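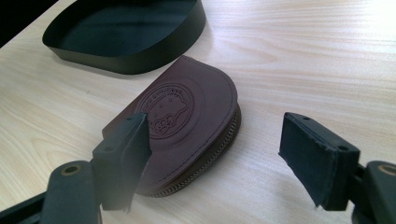
Unit 4 of the course concerns the selection of a demonstration kit for teaching small handling tasks to a robot arm. The product under review is the Tratance Hand Kit, supplied by Clornis, which is sold as a pair of hand-held grippers with the mounts, cables and recording software needed to use them. Students will be expected to judge the kit on the quality of the work it permits, and the choice of object matters a great deal in that judgment. A leather coin purse with a curved edge and a straight one, such as the half-round purse between the open jaws, presents two quite different problems to a pair of flat padded fingers. An approach that suits the straight side may be poorly suited to the curve. The embossed cat head on the flap is useful as well, as it gives the reviewer a simple way to state which way up the purse is lying and how far it has been turned.

These notes accompany the lecture given by Mitsuko Sekiguchi and replace the handout issued in March. Students who hold the earlier version should discard it, as the section on pads has been rewritten.

4.1 What is being offered

Clornis offers the kit in two forms. The purchase form includes the grippers, one software license and a set of spare pads. The service form, sold under the name Tratance Visit, adds the attendance of a trained operator at the customer's site and the delivery of finished recordings. The hardware is the same in both. Differences in price between the two forms should therefore be weighed against the labor the customer is able to supply, and students preparing the written assignment should state plainly which form they are reviewing.

The supplier's literature describes the kit as suitable for "any tabletop task." The course does not accept this wording as a specification. A buyer needs to know the width of the object, the firmness of its surface, the force the fingers can apply and the amount of room the operator needs on either side. Where the literature is silent on one of these points, the review should say so and should not supply an estimate.

4.2 Fingers and pads

The finger pads are the part of the kit that most affects the result and the part that wears soonest. Clornis recommends replacement after 200 grasps on firm objects. Renji Noguchi, who maintains the teaching laboratory's equipment, inspects the pads before each session and replaces them when the edge no longer lies flat along the finger, whatever the count may be. Students are to follow the laboratory's rule.

Fraying at the edge of a pad does not always spoil a grasp. It does, however, change where the first contact is made, and a recording taken with a worn pad on one side and a fresh pad on the other can mislead the arm that is later trained from it. Pads are to be changed in pairs. The condition of both pads is to be entered in the session record in words, using the terms set out in the laboratory guide (fresh, rubbed, frayed, unusable).

Leather goods deserve particular care. A purse of this kind may be grasped across its thickness, lifted by one edge, or slid along the table and turned. Each of these is a separate task for the purposes of review, and results obtained for one should not be reported as though they applied to the others. Zippers are to be treated as a feature of the surface. A finger that closes on a row of metal teeth meets a harder and narrower contact than a finger that closes on the panel beside it, and the review should record which of the two was intended.

4.3 Layout of the table

The layout used in this unit was proposed by Emiko Arai and adopted for all sections of the course. It places a fixed stand and a shallow tray near the middle of the table and leaves the near part open for the operator's hands. The operator works seated or standing, with one gripper in each hand, and the jaws of both directed inward.

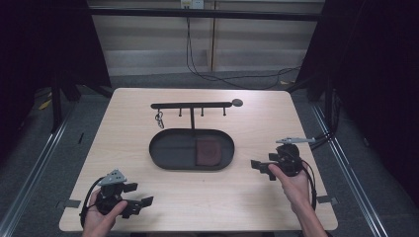

Figure 4-2. Two-handed layout, with hanging stand and divided tray. Both grippers are held at the near part of the table.

Several points of the layout bear directly on the review. The stand has short pegs along the underside of its bar, and a keyring with a clip hangs from the left end. A hanging object of this kind is a demanding test of any two-finger tool, because it moves when touched and offers very little to hold. The divided tray serves the placing tasks. The cloth pad in the right compartment gives a softer resting surface than the bare compartment beside it, and a complete review will include placements on both.

Cable routing should be examined before anything else is judged. Each gripper in the kit is wired, and a cable that crosses the work area will limit the operator's reach and may drag a light object along with it. In the recommended arrangement the cables leave the grippers toward the outer sides of the table. Students should check that each hand can travel to the far side of the tray without the cable pulling tight. If it cannot, the table position is to be corrected before recording starts.

The tabletop should be checked for movement as well. Clips at the side edges are part of the standard layout and must not be removed to make room for equipment.

4.4 Comparison with the Borkeo system

For the written assignment, the Tratance kit is to be compared with the Borkeo remote hand, which uses a seated control station in place of hand-held tools. The comparison was first prepared by Agnes MacBrayne for the Győri summer course and is reproduced here in shortened form.

Training time. The course allows up to 2 hours for an operator new to the Tratance kit. The Borkeo station requires a longer period, and its supplier will not license an operator without a supervised test.

Feel of contact. With a hand-held tool, the operator senses contact through the handle. The Borkeo station reports contact by a tone. Students who have used both should describe the difference in their own words and should avoid the term "natural," which has been used in past assignments without a clear meaning.

Match to the final arm. The Borkeo station drives the arm directly, and its recordings require no conversion. Recordings from the Tratance kit must be converted, and the software rejects any in which the operator's wrist passes beyond the range of the arm. The share of rejected recordings is a fair measure of cost and should be reported.

Support. Clornis undertakes to answer written requests within 5 working days. The laboratory has no record of its own on this point, and the supplier's statement should be quoted as such.

4.5 Conduct of the laboratory session

Students work in pairs. One operates and the other keeps the session record, and the roles are exchanged at the midpoint. The operator opens both grippers fully before each attempt and brings them to the starting position at the near part of the table. An attempt begins on the spoken word of the record keeper. If the object leaves the table, the attempt is ended and recorded as incomplete. It is not to be repeated under the same number.

The record for each attempt must state the object, its starting orientation, the hand used, the task and the condition of the pads. Remarks on the operator's comfort are welcome and should be kept in the separate column provided. Wrist fatigue has been raised by several past groups and is a proper subject for the review.

Objects are returned to the storage drawer at the end of the session. Personal belongings may be used as test objects only with the agreement of the laboratory instructor, Mitsuko Higuchi, and at the owner's risk.

4.6 Written assignment

Prepare a review of the Tratance Hand Kit in either its purchase or its service form. The review should be addressed to a buyer who handles small consumer goods and has no robotics staff. It must contain a statement of the tasks attempted, the record of the session as an appendix, the comparison required by section 4.4, and a recommendation. A recommendation against purchase is acceptable if it is supported by the record.

Reviews are due at the department office by 4/21/25. Pairs may share a session record, but each student must submit a separate text. Questions on the use of the software should be directed to Renji Noguchi, and requests for additional time to Mitsuko Higuchi.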